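Two sets of fingertips on the same two arms

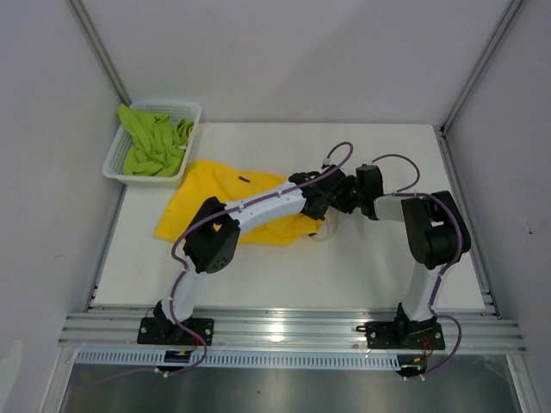
I've been meaning to write up the gripper comparison since September, and I finally have enough runs logged to say something useful. The short version is that I ran the two arms on cloth for several weeks, first with the hard fingers that came with the grippers and then with a softer set from Belix, and I've kept notes on both. Cloth is what I care about at the moment, so that's all I tested. The bright yellow piece spread out on the table is my main test item, and the lime green one in the white basket is the other. The yellow one is good for this work because the wrinkles show up well against the white top, both to me and to the camera. The two grippers end up very close together in this kind of handoff, so finger length matters more than I thought it would when I ordered parts.

The test was simple. One arm picks up an edge of the cloth, the other takes the edge over, and the first lets go. If the cloth stays held for the whole handoff it counts as a pass. I did 1000 attempts in total, split evenly between the two sets of fingers. The stock fingers failed 377 times overall, which is a lot. The Belix set did better, but I lost some of the log for that half when the drive filled up, so I won't give a number I can't back up.

Most of the stock failures came at the pickup. The hard tips push the cloth ahead of them instead of catching it, and you end up with a fold and nothing in the fingers. Coming in lower fixed some of that. Coming in too low set off the force limit and stopped the arm, and then I had to clear the fault and start over. I spent two evenings on approach height alone.

The Belix tips are softer and a little thicker. They grab a single layer more often. The trouble is letting go. The cloth clings to them, and when the first arm backs away it drags the edge out of the second gripper. I got around it by opening wider and waiting a moment before backing off. That makes each cycle slower, and I can live with slower.

Tags and cords are their own problem. Both of my cloths have a small tag, and there is cord on the table too. A finger that closes on a cord reads as a good grip because the gripper stops before it's fully closed. The controller has no idea it is holding string. I tried raising the minimum width, but then it started throwing out good grips on thin cloth. I don't have a fix for this yet.

I also swapped controllers partway through. I began on the Dumton one and moved to Delterov. The Dumton was fine with one arm and got jittery with both moving. Delterov keeps the two in step, but the setup screens are hard to follow and it forgot my joint limits once after a restart. Check yours before you move anything.

One note on cables. Leave more slack at the wrist than you think you need. Mine are purple and run up the outside of each arm with a loop up near the wrist. I had them shorter at first and the wrist pulled against the cable at the far end of its turn. It looked like a tuning problem and I wasted a morning on gains – it was the cable.

For now the Belix tips are staying on. Next I want to try the Rugemalira fingers, which are narrower and might do better on single layers. I'll use the same two cloths and the same handoff so the numbers can be compared, and I've cleared space on the drive this time.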